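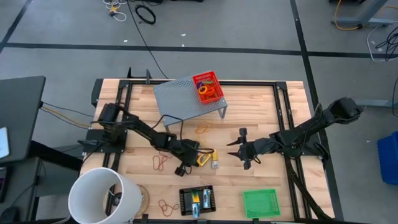
Sorting out a shared work table with a small stand and one basket

By Tiziana Villa
Filed under: Benches and Tables

A work table collects small things. Packets get opened and left, bits of cord end up under other bits of cord, and after a while you are working in one corner. This is the method I use on the timber table at Belmonte, and it takes an afternoon the first time and a few minutes after that.

It suits any flat table with a clear back edge. Mine is 1326 mm long. On a much smaller table you can do the same thing with a narrower stand, or put the basket straight on the wood.

What you need

A low metal stand or shelf riser, the kind sold for kitchen cupboards
One plastic basket with slotted or open sides
A shallow tray or a large sheet of cardboard
A few small zip bags or jars with lids
Scissors
Masking tape and a marker
A soft cloth, a dry brush and a flat plastic scraper
Oil or board wax if your table has an oiled finish

You don't need a set of matching tubs. I bought a set once and spent more time working out what belonged in each tub than I did using them.

Step 1. Take everything off the wood

Put the tray or cardboard on the floor or on a chair beside the table. Move every loose item onto it. Don't sort yet. If you start sorting at this point you will be standing there an hour later reading the back of a packet.

Leave fixed things where they are. Anything bolted or clamped to the table stays, and you clean around it. Check that any power leads are clear of where you will be wiping.

Step 2. Clean the surface

Brush first, working from the back edge towards you. Get the bristles into the corners and along any rail or edging, where most of the crumbs and clippings sit.

Scrape off tape residue with the plastic scraper, held low. A metal scraper will lift the grain on butcher block and you'll be sanding it out later. Wipe with a cloth that is damp and well wrung out, always along the grain, then go over it again with a dry one.

If the wood looks pale and feels rough, it wants oil. I use Vellum board oil, a thin coat rubbed in with a rag, left for 9 hours and buffed off. Plain food-grade mineral oil does the job too. Lay oily rags out flat outdoors to dry, away from anything that burns, before you throw them away. Some oils can heat up and catch fire in a bunched rag, so check the label on yours.

If you are oiling, stop here and come back the next day.

Step 3. Place the stand

The stand goes at the back of the table, near the middle. It gives you a second level, and the basket on top is easy to see into without lifting it down.

Mine is a Jeltumis riser, 386 mm wide, with holes punched through the top. I like the holes for a workroom. Dust drops through instead of building up, and you can run a cable tie through one to hold the basket still. A solid top is fine if that is what you have.

Check these before you go on:

All the feet sit flat. If it rocks, put a felt pad under the short leg.
The front feet are well back from where your hands will be.
You can reach the top without leaning across your work.
Nothing that moves, swings or opens will hit it.

The last one matters on a table with an adjustable lamp, a vice handle or any sort of arm. Move the thing through its full travel, slowly, with the stand in position, then shift the stand if you need to. When you're happy, put a strip of masking tape at each back foot so it can go back to the same spot after cleaning.

Step 4. Sort the tray into groups

Now go back to the tray. Four groups are enough for most tables:

Small hard pieces used often – rings, clips, caps, blocks
Cord, string and anything that tangles
Packets, opened and unopened
Rubbish and things that live somewhere else

Deal with the last group straight away. Bin what is rubbish and walk the rest back to where it belongs. Anything you can't identify goes in a zip bag marked with the month. My current bag says May. If it hasn't been opened in half a year it gets thrown out.

Step 5. Fill the basket

The basket is for the first group only. Choose a strong colour if you can. Red is good against pale timber and grey metal, and people put things back in a container they can spot from the doorway.

Put the biggest pieces in first. Rings can be laid flat or stood on edge against the side, whichever lets you see more of them. Odd-shaped pieces go at the ends. Fill it to just below the rim and no higher. Once pieces are heaped over the top they fall behind the stand, and getting them out means moving the lot.

Check the size of the slots against your smallest piece. If something can slip through, bag it before it goes in.

I set the basket at one end of the stand and leave the other end clear. The clear end is for whatever is in use that day. It can be hard to leave it alone! A strip of tape marked KEEP CLEAR helped for the first few weeks, and then I took it off.

Step 6. Deal with the cord

Loose loops of cord are the worst thing on a table. They catch on sleeves and get dragged into whatever you're doing.

For thin cord:

Find both ends. If you can't find an end, cut the knot out and accept the shorter piece.
Wind it around 2 fingers in flat turns, leaving a tail the length of your hand.
Slide the coil off, wrap the tail around the middle three times and tuck it through.
Sort the coils by thickness, one bag for each.

Closed loops can be hung on a hook at the side of the table or threaded onto a carabiner. Throw out anything frayed or shorter than your finger.

Step 7. Deal with the packets

Opened packets need closing or emptying. Fold the top over twice and hold it with a clip, or tip the contents into a jar and tape the label to the outside. Keep the part of the label that has the size or the use-by date.

Stand tall, narrow packets upright in a jar or against the leg of the stand. Lying down they roll or slide, and they get covered. Flat packets can be filed on edge under the stand like cards, with the printed side facing you.

Food goes in its own container with a lid, away from glue and oil. If you use empty food packets for practice pieces or for a display, write EMPTY on the back with the marker so they don't get put in the pantry.

Keeping it going

At the end of each session, bring everything to the middle of the table. Hard pieces go in the basket, cord gets coiled, packets get closed. Wipe the wood with a dry cloth. It takes me as long as the kettle.

Once a month, lift the basket off, tip it onto the tray and brush out the bottom. Wash it in warm soapy water if it needs it and let it drain properly before anything goes back in.

Common problems

The stand slides when you reach into the basket. Use rubber feet or a strip of non-slip drawer liner cut to fit under each side.

The feet mark the wood. Felt pads will stop it. Light dents in bare timber often come up with a damp cloth and a warm iron, but sand lightly and re-oil that patch afterwards.

The basket is always full. Split the contents into what you used this month and what you didn't. The second lot goes in a lidded box under the table. I keep a Clamora crate there for overflow.

Other people put things in the wrong place. Write the contents on masking tape and stick it to the front of the basket, in capitals, then show them once.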